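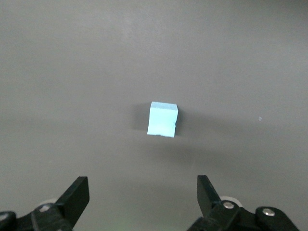

4 Aufstellen und erste Inbetriebnahme

Dieses Kapitel gilt für den Luftentfeuchter Sallurus in den Ausführungen mit Wassertank und mit Schlauchablauf. Abschnitte, die nur eine der beiden Ausführungen betreffen, sind entsprechend gekennzeichnet. Stand der Anleitung: Dezember 2018.

4.1 Standort wählen

Das Gerät ist für Keller, Waschküchen, Abstellräume und Wohnräume vorgesehen. In Räumen mit Badewanne oder Dusche darf es nicht betrieben werden.

1. Wählen Sie eine ebene, tragfähige Fläche. Auf Teppichboden legen Sie eine feste Platte unter, die auf allen Seiten über die Standfüße hinausragt.
2. Halten Sie zur Rückwand und zu den Seiten mindestens 27 cm Abstand. Über dem Luftauslass müssen 100 cm frei bleiben.
3. Stellen Sie das Gerät möglichst in die Raummitte oder an die Wand, an der die Feuchtigkeit auftritt -- auf keinen Fall hinter Vorhänge oder in eine geschlossene Nische.
4. Schließen Sie Fenster und Außentüren. Kellerschächte, die sich nicht schließen lassen, decken Sie für die Dauer des Betriebs ab.

Hinweis: Kondensationstrockner geben Wärme ab. In kleinen Räumen steigt die Temperatur im Laufe eines Tages merklich an. Das ist kein Fehler.

VORSICHT
Gerät nicht am Netzkabel oder am Ablaufschlauch ziehen. Zum Verschieben auf den Rollen beide Griffmulden benutzen. Über Schwellen wird das Gerät getragen.

4.2 Auspacken und Ruhezeit

1. Karton aufrecht stellen, Klebeband öffnen und die obere Polsterung herausnehmen.
2. Gerät an den Griffmulden senkrecht herausheben.
3. Transportsicherung am Schwimmer entfernen (roter Streifen hinter dem Tank, nur Ausführung mit Wassertank).
4. Lieferumfang prüfen: Gerät, Netzkabel, Luftfilter, Ablaufschlauch mit Schelle, diese Anleitung.
5. Gerät vor dem ersten Einschalten sechs Stunden aufrecht stehen lassen. Wurde es liegend transportiert, verlängert sich die Ruhezeit auf 24 Stunden.

Die Ruhezeit ist auch nach jedem späteren Transport einzuhalten. Das Öl muss in den Verdichter zurückfließen. Schäden durch zu frühes Einschalten sind von der Gewährleistung ausgenommen.

4.3 Luftfilter einsetzen

1. Filterabdeckung an der Rückseite unten eindrücken und nach oben abnehmen.
2. Filter aus der Folie nehmen und mit dem Pfeil nach innen in die Führung schieben.
3. Abdeckung oben einhängen und unten andrücken, bis sie hörbar einrastet.

Ohne Filter läuft das Gerät nicht an. Die Anzeige F2 erscheint auch dann, wenn der Filter verkehrt herum sitzt.

4.4 Wassertank (nur Ausführung mit Wassertank)

1. Tank nach vorn herausziehen und mit klarem Wasser ausspülen.
2. Prüfen, ob sich der Schwimmer frei bewegt.
3. Tank gerade einschieben. Die Tankleuchte muss erlöschen.

Ist der Tank voll, schaltet der Verdichter ab und die Leuchte blinkt. Nach dem Leeren dauert es drei Minuten, bis er wieder anläuft.

4.5 Schlauchablauf anschließen

Der Ablaufschlauch kann bei beiden Ausführungen verwendet werden. Er muss auf ganzer Länge mit Gefälle verlegt sein. Eine Schlaufe, die am Boden durchhängt, reicht aus, um das Wasser zu stauen.

1. Gerät ausschalten und Netzstecker ziehen.
2. Verschlussstopfen am Stutzen herausdrehen und aufbewahren.
3. Schelle über den Schlauch schieben, Schlauch bis zum Anschlag aufstecken, Schelle festziehen.
4. Das freie Ende in einen Bodenablauf oder ein tiefer stehendes Becken führen und gegen Herausrutschen sichern.
5. Nach einer Betriebsstunde den Stutzen auf Tropfen prüfen.

ACHTUNG
Bei Raumtemperaturen unter 5 °C kann das Wasser im Schlauch gefrieren. Das Gerät ist dann außer Betrieb zu nehmen und der Schlauch zu entleeren.

4.6 Einschalten und Sollwert einstellen

1. Netzkabel mit einer geerdeten Steckdose verbinden. Keine Mehrfachsteckdosen verwenden.
2. Taste Ein/Aus zwei Sekunden drücken. Die Anzeige zeigt zuerst die Programmnummer, dann die gemessene Luftfeuchte in Prozent.
3. Mit den Pfeiltasten den Sollwert wählen. Für Wohnräume sind 50 bis 55 % üblich, für Lagerkeller 60 %. Der höchste einstellbare Wert beträgt 69 %.
4. Lüfterstufe wählen. Stufe 2 eignet sich für die ersten Tage, danach genügt meist Stufe 1.

Die gemessene Luftfeuchte kann von einem Hygrometer an anderer Stelle im Raum abweichen. Maßgeblich ist der Wert nach mehreren Stunden Betrieb, nicht der unmittelbar nach dem Einschalten.

In Neubauten und nach Wasserschäden sinkt die Luftfeuchte anfangs kaum, obwohl viel Wasser anfällt. Die Wände geben weiter Feuchtigkeit ab -- in solchen Fällen das Gerät durchlaufen lassen und den Sollwert nicht verändern.

4.7 Filter-Erinnerung

Nach 200 Betriebsstunden erscheint das Filtersymbol. Reinigen Sie den Filter wie in Kapitel 6 beschrieben und halten Sie anschließend beide Pfeiltasten gedrückt, bis das Symbol verschwindet. Der Betriebsstundenzähler selbst wird dabei nicht zurückgesetzt.

Ersatzfilter und Schläuche sind über die Firma Petrauskas erhältlich. Geben Sie bei der Bestellung die Seriennummer an. Sie steht auf dem Typenschild hinter der Filterabdeckung.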